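Wood Finish Technician, Prumberg Workshop

Reference 2625
Posted Monday, April 23, 2018

Gisler restores and refinishes interior woodwork for offices, libraries and private homes. We are hiring one full-time finish technician for the Prumberg workshop. The position reports to Nikau Merrick, finishing supervisor, and starts in July.

Duties

Strip, sand and stain table tops, shelving and door panels to the job sheet.
Mix stain to match an existing surface and record the formula in the shop log.
Apply oil, shellac and water-based clear coats by hand and by spray gun.
Inspect finished parts under raking light and mark defects for rework.
Clean spray equipment at the end of each shift.

Most of our work is on strongly figured surfaces. Applicants should be comfortable matching color across grain that runs from reddish orange to dark brown within a single panel, including areas where the lines turn wavy and then tighten again.
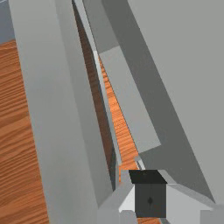 Requirements

At least 3 years of paid finishing work, in a shop or on site.
Working knowledge of dye and pigment stains, and of how each behaves on open grain.
Normal color vision – a screening test is given at interview.
Ability to lift 40 pounds and to wear a fitted respirator.
Experience with the Cidimetti spray system is useful but not required. Training is provided.

Hours and Pay

Monday to Friday, day shift. Overtime is occasional and paid at time and a half. Hourly rate depends on experience and is stated in writing before the trial day. The trial day is paid.

How to Apply

Send a resume and photographs of two finished pieces to the Prerker office, Box 3741. For each piece, list the wood species, the stain used and the number of coats. Quote the reference number on all mail. Incomplete applications are not returned – please keep copies.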